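Small pans, long handles: a conversation about the one-egg saucepan

The test kitchen at Nadero occupies the ground floor of a former dye works in Grikow, built in 1924. The company does not make cookware. It writes the care and handling sheets that retailers enclose with other firms' pots, and it maintains a reference shelf of 614 pieces. The product editor responsible for saucepans agreed to talk about the smallest category on that shelf, on the condition that the sheets, and no member of staff, be credited by name.

The discussion began with size. "A small saucepan is bought for one job and used for six," the editor said. "Milk, one egg, gravy, melted butter, reheated soup, and then whatever is left over. The sheet has to cover all of them on one side of paper."

The main technical point, in the editor's account, is balance. A long handle keeps the hand away from the burner but moves the center of gravity outward. On a light pan with nothing in it, the handle can lift the opposite side off a gas grate. "We ask people to put the pan down on a flat table first, empty, and let go. If it rocks there, it will rock on the stove."

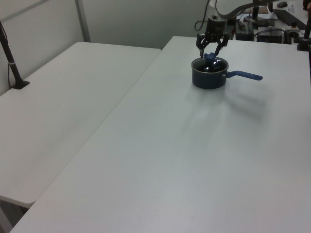
Navy saucepan with a long blue handle, on a white folding table.

Dark finishes are a separate subject. The editor prefers a glossy interior for sauces, on the grounds that residue shows up under a lamp as a dull patch. The drawback is that fine scratches show as well. The Nadero sheet recommends a soft sponge and warm water, and it rules out steel wool without exception.

"The rim gets neglected," the editor said. "People wash the inside and the outside. Where the lid sits, a film builds up. After a few months the lid starts to stick, and the customer writes in to say the lid has warped. In August we had nine letters on lids. In every one of those cases, cleaning the rim was the first thing we suggested."

On glass lids the position is more cautious. The editor regards them as the better choice for a small pan, where the contents can boil over quickly and a cook needs to see the surface without lifting anything. Tinted glass is acceptable for this if the kitchen light is good. The sheet advises against putting a hot lid under a cold tap and against storing it upside down under heavier pieces.

Storage took up the rest of the conversation. The Chiba shelf system, which the company uses for its own reference pieces, holds each pan with its lid on and its handle turned at 90 degrees to the shelf edge. The editor conceded that this takes more depth than most home cabinets offer. The older Tistau racks hung pans by the handle and kept the lids in a drawer. "We lost track of which lid went with which pan. Now the lid stays on the pan. It costs space and saves time."

The maker's name on a lid is useful for the same purpose, according to the editor, particularly where it is printed along the rim and can be read from above. A KONKA lid can be matched to its maker without being turned over.

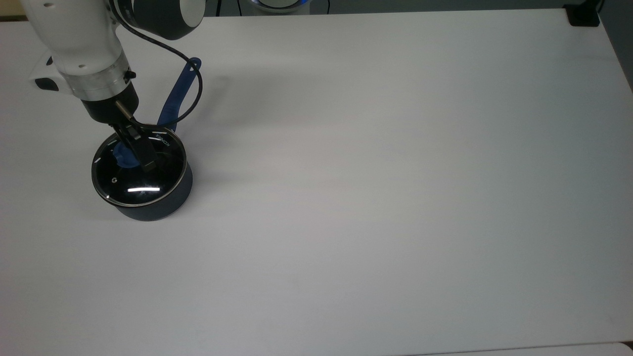

Questions the sheet leaves open

The editor listed two matters on which Nadero gives no advice. One is oven use, where the answer depends on the handle and should come from the manufacturer. The other is replacement lids. Diameters are quoted in different ways, some to the outer rim and some to the inner, and the company has not found a wording that customers read consistently.

A revised saucepan sheet is in preparation. It will carry a drawing of the rim, with the area to be cleaned shaded in gray.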